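About Clinport Tile & Grout Supply
Grout, setting mortar and joint products for commercial floors
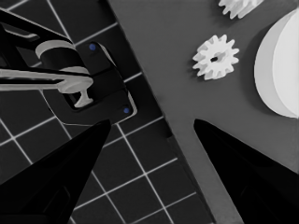

Clinport makes cement and epoxy grouts for floors that carry daily traffic: clinics, school corridors, commercial kitchens and locker rooms. The company started as the joint products section of a tile wholesaler in Derkby and became a separate business when the wholesaler closed its mixing plant. Most of our orders are still for standard gray, but contrast work is a growing part of the schedule. A nearly black square tile with thin white joints, set on the diagonal as shown at the top of this page, puts the grid in plain view, and small changes in joint width or shade are easy to spot on a layout of that kind. Our white and off-white grouts are ground finer than the grays for this reason and are sold with a separate mixing sheet.

What we make

The current list has 229 stock items. These fall under 3 product lines. Clinport Standard is a cement grout in sanded and unsanded grades. Clinport Set is a polymer-modified mortar for floor and wall tile. Zenumel is a two-part epoxy grout for areas that are washed down with hot water or cleaning agents. Zenumel is packed in pre-measured units and should not be split. Partial mixes cure unevenly and are not covered under the product warranty.

Color matching is available in 33 shades. A match can also be made to a supplied tile sample, subject to a minimum order. Send two full tiles. Cut pieces are accepted only when the glaze is uniform across the face.

Plant and testing

Mixing, bagging and testing are done at the Derkby plant. Every batch is checked for water demand, working time and shade before it is released, and a retained sample is kept on the shelf until the batch passes its use-by date. Shade is read on a cured bar — never on wet material, which always reads darker. Test bars for shrinkage are stored in a conditioned room next to the lab.

The plant can bag 2,000 units per shift on the main line. The epoxy line is slower and runs on a separate schedule. Lead times for Zenumel are posted on the ordering page and are normally longer in May, when school projects are being booked for the summer.

Technical support

The technical desk answers questions on substrate preparation, joint sizing, movement joints and cleaning. Have the batch code ready when you call. It is printed on the bottom seam of the bag or on the lid of the epoxy pail. For reports of color variation, include the mixing water volume, the time of cleanup and the type of sponge or pad used.

We do not install tile. A list of contractors who have completed our product training is available from the sales office on request.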